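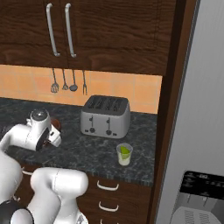

Buscamos docentes para el grupo de acompañamiento digital, segunda ronda

Hola, soy Saoirse Ó Briain y llevo la parte de formación del profesorado en el colegio Alvarado. Escribo yo misma la convocatoria porque la del año pasado la redactamos en plan formulario oficial y mucha gente me dijo después que no había entendido ni la mitad (¡y con razón!). Así que os lo cuento como os lo contaría en el pasillo.

Necesitamos 6 docentes de primaria o secundaria, de cualquier materia, que quieran pasar un trimestre aprendiendo a dar clase con aulas virtuales sin volverse locos. La plataforma que usamos se llama Tirnia. Si no la habéis abierto nunca, perfecto, casi os prefiero así. Si ya la usáis para colgar las notas y poco más, también me servís, que ahí estamos casi todos.

El plan es sencillo. Cada participante trabaja con un mentor o mentora durante el trimestre. Os veis una hora por semana, en vuestro centro o por videollamada, y entre los dos preparáis una unidad didáctica de verdad, de las que luego vais a dar. Nada de ejercicios de mentira con alumnos que no existen. El mentor entra también en 2 de vuestras clases, se sienta al fondo y toma notas, y luego lo habláis con un café. No es una inspección, las notas son para vosotros y no salen de ahí.

Los mentores de esta ronda son Dariusz Dudek, que lleva toda la vida dando matemáticas, y Leokadia Dudek, que viene de infantil y tiene una paciencia que yo no he visto en nadie. Sí, son hermanos, y no, no hace falta que me lo preguntéis en el correo. Teodor Chmielewska se ocupa de la parte técnica: cuentas, contraseñas, permisos y ese momento en que el cuestionario se publica con las respuestas a la vista (me pasó a mí, con segundo de la ESO, y las notas salieron buenísimas). 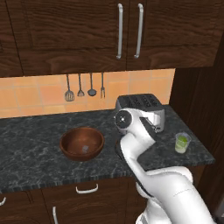 También vamos a probar Grultar, un cuaderno de seguimiento en línea donde cada uno apunta lo que hace en clase y el mentor le contesta al margen. Yo era bastante escéptica, ya tenemos demasiados sitios donde escribir cosas, pero el curso pasado me acabó gustando porque te queda todo junto y en mayo no tienes que reconstruir lo que hiciste en enero. Calculad un rato de escritura a la semana. Si lo dejáis para el último día se nota muchísimo, os aviso.

Qué pedimos: que estéis dando clase este curso, que tengáis al menos un grupo con el que podáis probar cosas y que vuestra dirección esté al tanto. Con un correo de la directora o del jefe de estudios me vale, sin sellos. No pedimos certificado de competencia digital ni nivel mínimo. Los interinos y las personas con media jornada podéis presentaros igual que los demás, que la otra vez hubo dudas con eso.

Qué ofrecemos: el certificado de formación al terminar, acceso a los materiales de Tirnia hasta final de curso y una bolsa de 3.325 euros para todo el grupo, que se destina a sustituciones, desplazamientos y licencias. No es un sueldo, lo digo claro para que nadie se lleve un chasco. Si vuestro centro necesita cubriros una hora para que podáis asistir a una sesión, sale de ahí.

Hay una sesión común de arranque, presencial, en el aula 164 del colegio, y otra de cierre en la que cada uno enseña lo que ha hecho, con lo que salió bien y lo que no. La de cierre suele ser mi favorita. El año pasado una compañera de música nos tuvo media hora con sus grabaciones de flauta y se nos fue la tarde entera.

Para apuntaros, mandadme un correo a la dirección de formación del colegio con el asunto «Acompañamiento» y contadme en media página qué materia dais, con qué grupo trabajaríais y qué os gustaría cambiar de una clase concreta. Lo último es lo que más miro. No adjuntéis el currículum, por favor, que no lo voy a leer.

El plazo se cierra cuando acabe marzo de 2024. Las solicitudes las leemos Czesław Walczak y yo, y contestamos a todo el mundo, también a quien se quede fuera esta vez. Si tenéis dudas sobre horarios, preguntadme a mí; si son sobre permisos o sustituciones, mejor a Czesław, que de eso sabe bastante más que yo.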